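Braided supply hose

A braided supply hose, also called a flexible connector or flex line, is a short flexible tube that carries water from a fixed pipe or shutoff valve to a faucet, toilet tank, water heater or appliance. It has an inner tube that holds the water and an outer sleeve of woven strands that keeps the tube from swelling under pressure. Hoses of this kind replaced rigid copper or chromed tubes in much home plumbing, mainly for the reason that they can be bent by hand and fitted in tight spaces.

Construction

The inner tube is made of rubber or a plastic such as PEX or PVC. The sleeve is usually stainless steel wire, though nylon and other polymer braids are also sold. Steel braid resists cuts and rubbing better than polymer braid, but it can be damaged by chlorine cleaners stored close by. At each end a metal collar, called a ferrule, is crimped over the braid and holds it to the end fitting.

End fittings differ by country and by use. Many hoses have a swivel nut with a rubber washer or a cone-shaped seal at the valve end. Hoses made for single-hole faucets often have a narrow threaded tail at the other end, which screws straight into the base of the faucet body. These tails are sealed with small O-rings and are normally tightened by hand or with light use of a wrench.

Use with sinks and basins

Most faucets need two hoses, one for hot water and one for cold. They are commonly sold as a pair. Where a faucet is mounted on the sink, both hoses pass down through the same hole and spread apart under the counter toward their own valves. Where the faucet is mounted on a wall or a separate deck, the hoses may be hidden in a cabinet or behind a panel.

With bathtubs and freestanding fixtures the hoses run through or behind the body of the fixture. Access can be poor, and the connections are often made before the fixture is moved to its final place. Floors next to such fixtures are usually tile, stone or sheet vinyl, and a mat is often laid down during the work to protect the finish.

Length and routing

A hose should reach its valve without being stretched, and it should not be so long that it has to be coiled tightly. Makers print a minimum bend radius on the package or in the instructions. A bend sharper than this can pinch the inner tube, cut the flow and strain the braid next to the ferrule. Twisting is another common fault – it happens when the whole hose turns along with the nut. Holding the ferrule still while the nut is turned prevents it.

Joining two hoses end to end to gain length is generally discouraged, as each added joint is one more place for a leak.

Service life and failure

Braided hoses do not last as long as the pipes they connect to. Replacement every 8 years is a common rule among landlords and repair firms, though makers give different figures. Signs of wear include rust spots, frayed or broken strands, a bulge in the sleeve, and green or white deposits at the fittings. Slow leaks tend to appear at the washer. A burst usually starts where the braid has failed and the inner tube is no longer supported.

Closing the shutoff valve stops the flow to a damaged hose. The faucet is then opened to release the remaining pressure before the nut is loosened. 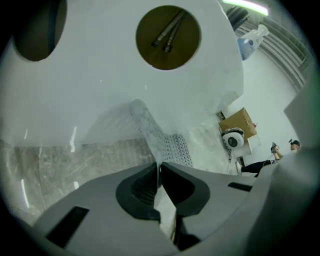 Kalliopi Margaritis disagrees with fixed replacement dates and holds that the condition of the braid is a better guide than the age of the hose, provided that someone looks at it every July or at some other set time of year. Kosmas Xenos takes the opposite view – the inner tube cannot be seen, and a clean sleeve says little about the rubber under it.

Disposal

Used hoses are mixed material and are not accepted by most household recycling programs. Scrap yards may take the fittings once they have been cut off.

See also

Compression fitting
Shutoff valve
Ferrule
Water hammer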